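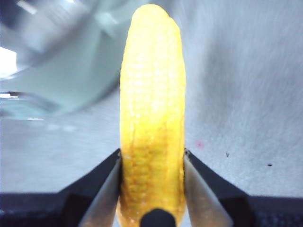
Does the gripper keep hold of its load after a protective stop?

Only for 300 milliseconds. After that the Ikach controller drops the force target, and when the stop is cleared it runs a homing move that opens the fingers fully, whatever is between them.

To: lockyer-handling list
Subject: Re: Dropped items after protective stop, firmware 284

Replying to the report from the Flimholm cell, quoted further down with my comments after it. We have reproduced the fault on our own bench and have a workaround, though not one I would want to leave in place for long.

> We have had several drops in the last fortnight, all on the two-finger
> units and all after a protective stop. The arm halts as it should. The
> item stays put at first. When the operator clears the stop the fingers
> open without any command from our side and the item falls. The log shows
> the grip state as HOLDING right up to the drop, and for a short while
> afterwards.
>
> We thought it was slip, so we cleaned the finger pads and raised the
> force target. No change. Rounded items are worse than boxes, but that
> may only be because they roll further when they land.
>
> Is anyone else seeing this on 284? We did not see it on the build
> before, but we were not running the upright picks then.

It is not slip. Cleaning the pads and raising the force will make no difference, and I would put the force back to where it was. The higher setting marks soft items and does nothing about the cause.

The order of events on our bench was as follows.

The arm enters protective stop and the Clasby supervisor sends a pause to the gripper. The gripper acknowledges it and holds at the last force target. The supervisor is then meant to send a keep-alive, but in 284 the keep-alive is sent from the same task that handles arm motion, and that task is suspended during a stop. With no keep-alive for 300 ms, the gripper controller declares the link lost and sets its force target to nought.

The fingers do not open at this point. The gearbox has enough friction to keep them where they are, so the item looks properly held when it is only wedged. A smooth or tapered item gripped low down may start to lean. Anything heavy may go at once.

When the stop is cleared the link comes back, the controller decides that its position reading can't be trusted, and it homes. Homing means fully open. The supervisor does not read the grip state again until the homing move has finished, hence the HOLDING entries in your log. I would treat that field as meaningless from the moment of the stop until the first fresh reading after it.

The earlier build had the same homing behaviour. The keep-alive ran in its own task there, so the timeout was never reached.

We ran 2,000 stop-and-clear cycles with a dummy load. With the stock settings every cycle in which the stop outlasted the timeout ended in an open gripper. Very short stops passed without trouble, and I suspect that is how the fault got through acceptance testing, where the stops were scripted and brief.

Workaround for now:

Set home_on_reconnect to 0 in the gripper parameters. The controller will then come back with its force target still at nought but will not move.

Add a re-grip step to the recovery routine, before any arm motion. Ours closes at low speed to the last known width and then brings the force up. It waits 800 ms before reading the grip state; shorter waits gave us old values now and then.

Do not raise the link timeout. It is there to make the gripper safe if the cable is pulled, and a long value brings back a hazard that somebody has already dealt with.

There is a safety point which the original report does not raise. During the stop the fingers are unpowered but still close to the item, and on clearing they move at homing speed with no warning. An operator who reaches in to steady a leaning item, which is a natural thing to do, may still have a hand there when the stop is cleared. Until the parameter has been changed, please support the item from below with a tray and keep hands out of the cell. The homing speed is low, but the opening stroke can still trap a finger against a fixture. We have added a line on this to our local procedure and I suggest Flimholm does the same.

We have sent the traces to Ikach and asked for the keep-alive to go back into a separate task on the Clasby side. No answer on dates yet. I have also asked for homing to be refused while the width reading is above the empty-closed value, and that one may meet more resistance.

Still open: whether the three-finger units are affected. They use the same link code but a different gearbox, with much less friction, so I would expect the drop to come during the stop and not after it. If anyone has one to spare for an afternoon, please run the stop test over a padded tray and post the log here, with the parameter file attached.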